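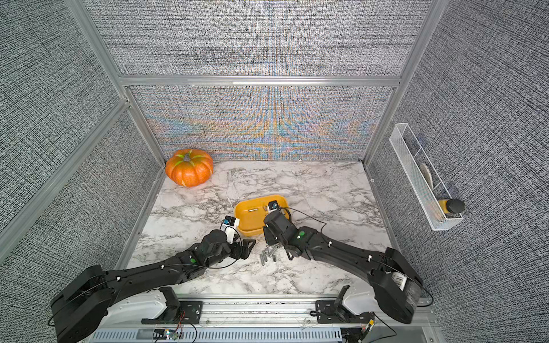

Hello again, and happy September to everyone who has stuck with this newsletter through the long gap. I meant to write in the summer. I had notes and everything! Then my sister and I had to clear out Mom's house in Plavdale, and that swallowed the whole season, and a good chunk of my brain along with it.

So I want to write about boxes. More to the point, the box I couldn't open.

Some background for the newer readers. My mother died two winters ago, and for a long time the house just sat there. We paid the heating bill, we drove past it, we told each other we'd "get to it." I'm a counselor, I've sat with plenty of people in the exact same spot, and I have said very sensible things to them about going at your own pace. Then I'd go home and feel sick at the thought of her coat closet. Knowing how grief works doesn't get you out of any of it. I'd love a refund on some of those textbooks.

The easy stuff went fast. Kitchen, linens, the garage with its coffee cans full of hardware – all of that took a few afternoons, and my sister and I even laughed a lot. We found a fondue set still in its wrapping. We found a letter to the water company that she had drafted in pencil, very angry, and apparently never mailed. Then I went up to the hall closet and there was a shoebox with my name on it in her handwriting, and I sat down on the carpet and stayed there until it got dark.
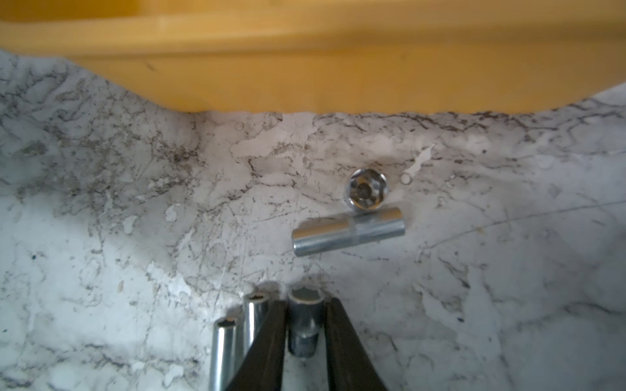

I took it home unopened and put it on top of the fridge. That was in June. It was still up there in August, and I'd gotten into the habit of not looking up when I reached for the milk.

I brought this to my own therapist, Mareike Hollmann (she's fine with me using her name, I asked twice). I was expecting her to help me work up the nerve. Instead she asked what I thought I'd lose if I opened it. I said something smart-sounding about closure. She waited. She's very good at waiting, it's infuriating. And what finally came out was that as long as the box was shut, my mother still had something left to say to me. Once I opened it, that would be it. Last message.

I cried in the car for a while and then I went and bought a sandwich.

I've been thinking since then about how many of us have a version of this. When I mentioned it in the Hilau group, hands went up all over the room. Jamila Karunaratne had a voicemail from her brother that she'd been paying to keep on an old phone plan since 2000-and-something, and she has never played it. Anju Shukla told us about a half-finished sweater with the needles still in it. She moves it from one drawer to another every spring and says hello to it. I don't think either of them is stuck, by the way. I used to use that word a lot in my work and I'm trying to use it less. Sometimes a thing gets left closed and the person goes right on living, dating, changing jobs, getting the roof fixed.

What I did start to notice was how much effort the not-looking took. That was my own signal, and yours may be different. If I was steering around the top of my own refrigerator every morning, the box was already open in a way. It was running part of my day.

So I asked my sister over. We made tea, we put on one of Mom's terrible game shows with the sound down, and I took off the lid at 7 in the evening.

Report cards. My baby bracelet. A drawing of a horse, or possibly a couch. Ten dollars in an envelope marked "for the tooth," which I guess never made it under my pillow. There was no letter. I'd been so sure there would be a letter! I was mad for a minute, really mad, and then my sister held up the horse-couch and asked which end was the front, and we both lost it completely.

I'm still a little sad that there wasn't a letter. I'm letting that be true. 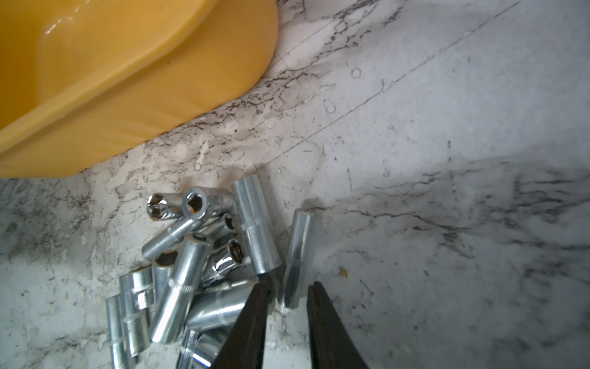

A heap of chrome sockets beside a yellow tray.

A few bits of news before I go. The evening grief group starts up again this month in the upstairs room at Lacroix, and there are 2 places left as I write this. You don't have to talk. Plenty of people come and knit. Nayeli Henao will be leading it with me, which makes me very happy – she worked with bereaved teens before she joined us and she has a way of making silence feel comfortable.

Nataša Matić also wrote in with a question about kids and funerals, whether to bring a six-year-old, what to say about the casket, all of it. I have a lot of thoughts and I want to do it properly, so that's going to be the next issue. If you've been through it with a small child, as the parent or as the child, please hit reply and tell me what you remember. I read everything, even when I'm slow to answer.

The bracelet is on my desk now. The horse-couch is on the fridge, held up with a magnet.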